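Mollora Rack Set

Summary

Mollora is a set of still pictures of capped test tubes standing in a tabletop rack. It covers rack layout, cap colour and liquid colour. Each record pairs one picture with a plain text file listing the occupied holes. The set holds 1000 records.

Contents

records/ one folder per record, numbered from 0001
layouts/ hole maps for each rack type
colours.txt permitted terms for caps and liquids
split.txt record numbers held back for testing (200)

Materials

Liquids are water with food colouring. No biological or clinical samples were used. Tubes are closed before they go into the rack and are not opened during a session. Up to 10 tubes are placed at a time. Holes left empty are recorded as "none" and must not be dropped from the file.
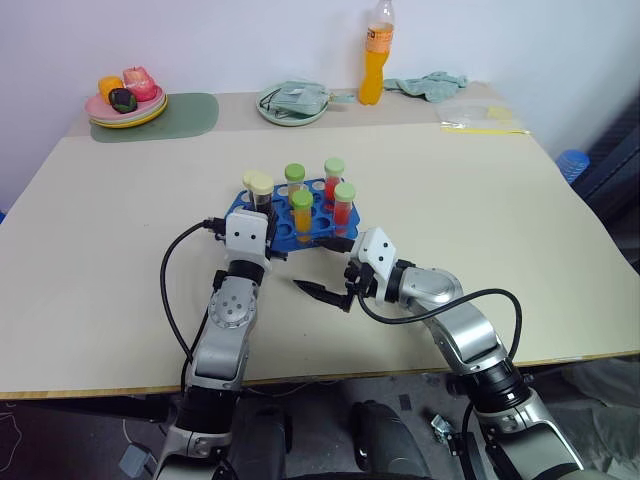
Blue rack, part filled. Cream caps at the left end, lime-green caps in the middle and on the right.

Labelling

Cap colour and liquid colour are separate fields. They do not predict one another: a lime-green cap may go with a yellow, orange-yellow or red liquid in the same rack. Use the terms in colours.txt only. Where a liquid falls between two terms, enter both, stronger first (red/orange).

Very dark liquids are entered as "dark". Do not guess at a hue. A tube partly hidden by its neighbour gets a cap colour if the cap can be seen, and "unknown" for the liquid.

Position is given by row and hole, counted from the left end of the rack as seen from the front edge of the table. Layouts drawn before February counted from the right and have been converted. If a file still has the line "origin: R", please report it.

Known problems

Reds and oranges are confused more often than any other pair. Sayaka Koyama and Sylvain Moulin each labelled the same 50 records, and most of the disagreements were of this kind. Both versions are kept in records/, with suffixes _a and _b.

Items standing at the back of the table are not labelled.

Contact

Layouts and colour terms: Natsumi Hirose
Everything else: Chie Hamada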